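Table-Setting Sunday Fills the Hall in Cundport

CUNDPORT – If you walked past the old Boiko hall on Sunday afternoon and wondered why so many people were carrying their own plates up the steps, it was the first Table-Setting Sunday, and what a good time it was!

The idea came from the people behind Festamix, the town's late-summer supper, which will seat 900 guests at long tables this August. Every one of those places has to be laid by hand, and last year plenty of helpers said they'd never been shown how (this reporter was one of them, and put a good many forks on the wrong side). So the organizers threw open the doors, put out the wooden tables and invited anybody who wanted to learn, practice or just play around with napkins until the coffee ran out.

The everyday setting was the starting point: a round woven placemat, a plate in the middle, a folded cloth napkin to the left with the fork laid on it, a spoon on the right and a tumbler behind the napkin.
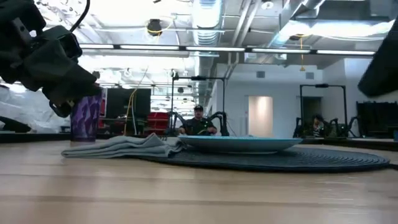
Severyn Skoryk, who led the afternoon, likes to start with the placemat and get that right before anything else comes near it. Put it down a thumb's length from the table edge, he told the room, then center the plate on it and stand back for a look. Etiquette books usually want the glass up on the right, above the knife. Skoryk is happy with it on the left at a supper where the serving dishes come in over the right shoulder, and he had a lively argument with the front row about it that went on into the break.

The color choices were half the fun. Festamix has gone for dark placemats and gray napkins this year, with blue in the plates and purple in the tumblers, and it looks wonderful on pale wood. There had been talk of white tablecloths, but the laundry bill came in at 1455 and that was the end of the tablecloths. Good riddance, if you ask me! The bare wood is much friendlier, and the woven mats give you something nice to rest your wrists on between courses.

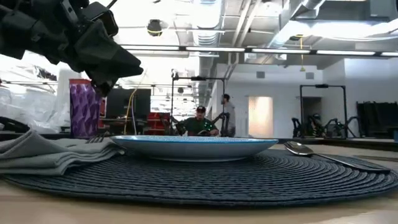 Fork on the napkin, spoon on the right: a place setting at Table-Setting Sunday.

Napkins took up the whole second hour. The soft cotton ones don't hold a sharp crease, so Skoryk teaches a loose fold that's meant to look a little rumpled: in half, in half again, then a gentle push from one side so the layers lift. It takes a few seconds once you've got the feel of it. Some people pressed theirs perfectly flat anyway, and those looked lovely too. A table by the window tried a fan shape, which collapsed, and then tried it again with more starch and more laughing.

There was a good swap corner as well, run by the Elari kitchen shop, where odd saucers and single spoons could be traded for ones that matched. I went home with a gravy boat I have no use for and already love.

Not everyone is sold on the fork going on top of the napkin.
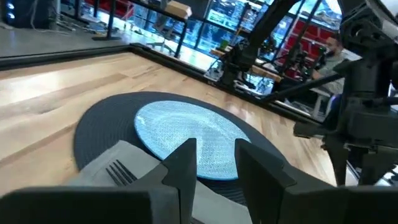
Demyd Panasiuk would put it straight on the mat, he said over coffee, "so you can pick up your napkin without moving anything," and he plans to lay his own stretch of the supper table that way whatever the handout says. He did come around on the loose fold, though, and asked for a second napkin to practice on at home.

The organizers hope to raise 3000 from the supper for new kitchen shelves at the hall. A second practice afternoon is planned, starting at 2, with the same tables and a longer session on serving. Bring a plate if you'd like to see how it looks with the mats. Helpers for the supper can put their names on the sheet inside the hall door, and there's still plenty of room on the early shift.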